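4 Einbau und Inbetriebnahme des Untertischfilters Zikus

Stand dieses Kapitels: Samstag, 10. Mai 2025
Text: Peninah Shirima, technische Redaktion Stinov

Dieses Kapitel setzt voraus, dass Sie Kapitel 3 (Lieferumfang prüfen) gelesen haben. Die Erfahrung unseres Kundendienstes setzt etwas anderes voraus, deshalb hier noch einmal das Wichtigste: Kopfstück, Kartusche, Wandhalter, zwei Anschlussschläuche, Beutel mit Dichtungen. Der Beutel mit den Dichtungen klebt innen am Deckel des Kartons. Bitte sehen Sie dort nach, bevor Sie uns anrufen.

4.1 Vor dem Einbau

Der Zikus wird im Spülenunterschrank montiert und an die Kaltwasserleitung angeschlossen. Unter dem Wandhalter brauchen Sie 290 mm freie Höhe, sonst lässt sich die Kartusche später nicht nach unten herausnehmen. Messen Sie mit eingehängtem Mülleimer. Auch ein Unterschrank, der beim Messen leer war, ist in der Regel nicht lange leer.

Sie benötigen:
Maulschlüssel SW 27
Kreuzschlitzschraubendreher
Eimer
Alte Handtücher
Taschenlampe oder eine geduldige Person, die eine hält

ACHTUNG: Schließen Sie den Filter niemals an die Warmwasserleitung an. Das Filtermaterial nimmt es übel, und die Gewährleistung ebenfalls.

ACHTUNG: Drucklose Warmwasserspeicher dürfen nur in Verbindung mit einer dafür geeigneten Armatur betrieben werden. Wenn Sie nicht wissen, ob Ihr Gerät drucklos ist, fragen Sie einen Installateur, bevor das Gerät die Frage auf seine Art klärt.

4.2 Wandhalter montieren

1. Räumen Sie den Unterschrank aus. Vollständig.
2. Halten Sie den Wandhalter an die vorgesehene Stelle und zeichnen Sie die Bohrlöcher an. Der Pfeil auf dem Halter zeigt nach oben.
3. Prüfen Sie, ob hinter der Wand Leitungen verlaufen. In der Nähe einer Spüle ist diese Vermutung selten abwegig.
4. Schrauben Sie den Halter fest. Die beiliegenden Schrauben sind für Holz und Holzwerkstoffe gedacht; für Mauerwerk brauchen Sie passende Dübel.
5. Hängen Sie das Kopfstück ein, bis es hörbar einrastet.

Hinweis: Wenn es nicht einrastet, sitzt das Kopfstück verkehrt herum. Der Einlass liegt auf der Seite mit dem blauen Ring. Wer mehr Kraft aufwendet, bekommt es trotzdem hinein, allerdings nicht wieder heraus.

4.3 Schläuche anschließen

1. Schließen Sie das Eckventil und öffnen Sie den Kaltwasserhahn, bis nichts mehr kommt.
2. Stellen Sie den Eimer unter das Eckventil. Es kommt doch noch etwas.
3. Lösen Sie den vorhandenen Schlauch der Armatur vom Eckventil.
4. Legen Sie in jede Überwurfmutter eine Dichtung ein. Eine, nicht zwei. Doppelte Dichtungen dichten schlechter als einfache, so ungerecht das klingt.
5. Verbinden Sie das Eckventil mit dem Einlass und den Auslass mit der Armatur.
6. Ziehen Sie die Muttern von Hand an und danach mit dem Schlüssel eine Vierteldrehung weiter.

Die Schläuche dürfen weder geknickt noch verdreht sein. Ein leichter Bogen ist in Ordnung. Eine Schleife, in der sich künftig die Spülmittelflasche verfängt, ist es nicht – das gilt auch dann, wenn die Schranktür sich gerade noch schließen lässt.

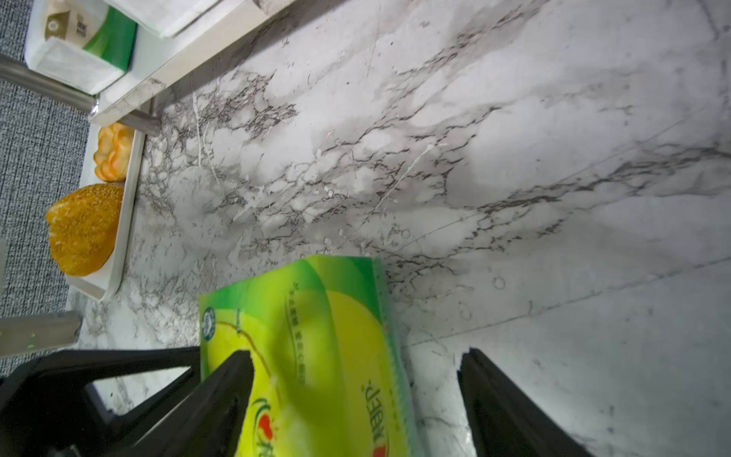
Muss ich die Kartusche vor dem ersten Einsetzen wässern?
Die Kartusche wird trocken eingesetzt und erst im eingebauten Zustand gespült, so wie in Abschnitt 4.4 beschrieben. Einweichen in der Spüle bringt nichts außer grauem Wasser in der Spüle.

4.4 Kartusche einsetzen und spülen

1. Ziehen Sie die Schutzkappe von der Kartusche ab. Bewahren Sie die Kappe auf; beim Transport einer gebrauchten Kartusche werden Sie sie vermissen.
2. Setzen Sie die Kartusche von unten in das Kopfstück ein und drehen Sie sie im Uhrzeigersinn bis zum Anschlag.
3. Öffnen Sie das Eckventil langsam. Kontrollieren Sie dabei alle Verbindungen.
4. Öffnen Sie den Kaltwasserhahn und lassen Sie das Wasser sieben Minuten laufen.
5. Schließen Sie den Hahn und kontrollieren Sie die Verbindungen erneut, jetzt unter vollem Druck.

Das erste Wasser ist grau bis schwärzlich. Es handelt sich um feinen Abrieb der Aktivkohle. Er ist unbedenklich, macht aber im Tee einen schlechten Eindruck. Danach kann das Wasser noch einige Tage milchig aussehen; das ist eingeschlossene Luft, die im Glas von unten nach oben verschwindet. Trübt es sich von oben nach unten, haben Sie vermutlich Milch eingegossen.

Wischen Sie zum Schluss alle Verbindungen trocken und legen Sie ein Blatt Küchenpapier darunter. Sehen Sie am nächsten Morgen nach. Ein trockenes Blatt bedeutet, dass Sie den Schrank wieder einräumen dürfen.

4.5 Wechselanzeige einstellen

Die Wechselanzeige am Kopfstück misst keine Wasserqualität. Sie ist ein Kalender mit einer Leuchte, und in dieser Rolle macht sie sich gut.

1. Halten Sie die Taste gedrückt, bis die Leuchte grün blinkt.
2. Lassen Sie los. Die Laufzeit von sechs Monaten beginnt.
3. Leuchtet die Anzeige rot, tauschen Sie die Kartusche und wiederholen Sie Schritt 1.

Die Taste lässt sich auch ohne Kartuschenwechsel drücken. Die Leuchte wird dann grün, das Wasser bleibt unbeeindruckt.

Hinweis: Nach längerer Abwesenheit spülen Sie den Filter wie beim ersten Mal. Nach einem Urlaub von mehreren Wochen empfehlen wir eine neue Kartusche, auch wenn die alte erst im Oktober fällig wäre.

4.6 Wenn etwas nicht stimmt

Tropfen am Einlass: Eckventil schließen, Mutter lösen, Dichtung prüfen. Häufigster Befund: Sie liegt noch im Beutel.

Wenig Durchfluss: Schläuche auf Knicke prüfen, dann das Sieb am Auslauf der Armatur reinigen. Es war meistens schon vorher verkalkt, fällt aber erst jetzt jemandem auf.

Brummen beim Zapfen: Eckventil ganz öffnen. Brummt es weiter, berührt ein Schlauch die Rückwand.

Kein Wasser: Eckventil öffnen.

Ersatzkartuschen der Baureihe Barasa passen mechanisch in das Kopfstück, sind aber für einen anderen Durchfluss ausgelegt. Verwenden Sie bitte nur Kartuschen mit dem Aufdruck Zikus. Fragen zum Einbau beantwortet Mwende Kashindye im Servicebüro Utgate. Halten Sie die Seriennummer bereit; sie steht auf der Rückseite des Kopfstücks, also dort, wo jetzt die Wand ist, und zusätzlich auf der letzten Seite dieser Anleitung.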